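Search this site Enter keywords Search

# Stundeck Floor Rules - README

Version of September 2, 2024. Maintained by Aino Hyvönen and Yaqin Liao.

## What this folder contains

The folder contains the rules we follow when an arm works close to the floor, plus the check sheets that belong to them. The rules were first written for the Zusgate cell and later extended to Wokton. They do not replace the risk assessment of your own site. If the two disagree, the stricter one is valid.

## Before the arm is powered

1. Read the last entry in the log. An open fault must be closed by the person who wrote it, or by Yaqin Liao.
2. Press and release the emergency stop one time. Write the result down, also when it is good.
3. Check both screws of the mounting plate by hand. A screw that turns is a fault.
4. Walk along every cable from end to end. Cables on carpet move more than people expect - mark the route with tape if the setup stays longer than one shift.
5. Keep 300 mm free on all sides of the plate. Small devices with a screen may stay on the floor, but outside this distance.

The wrist camera view must be checked as well. Look at it with the arm in its low position, when plate, carpet and cable come into view together.
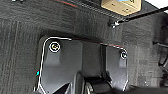
## Speed and reach

- Low position: maximum 50 mm per second.
- Normal work: maximum 300 mm per second.
- Reach is limited in software to 495 mm from the base. Do not change this value in the Xue config file without a second signature.
- Nobody reaches over the plate while the arm is enabled. This is valid also for a short correction of a cable.

## Log files

Each run writes one text file. Please do not rename it. The fields are: run number, operator, stop test, screw check, cable check, remarks. The remarks field accepts 2000 characters and cuts the rest without a warning, so put long reports in a separate file and write its name in the field.

## Known gaps

The rules say nothing yet about two arms sharing one floor area. Aino has a draft from January, but the part about stop circuits is not reviewed. Until then, run one arm at a time.

## Changes

Send proposals to both maintainers, with the rule number and the new wording.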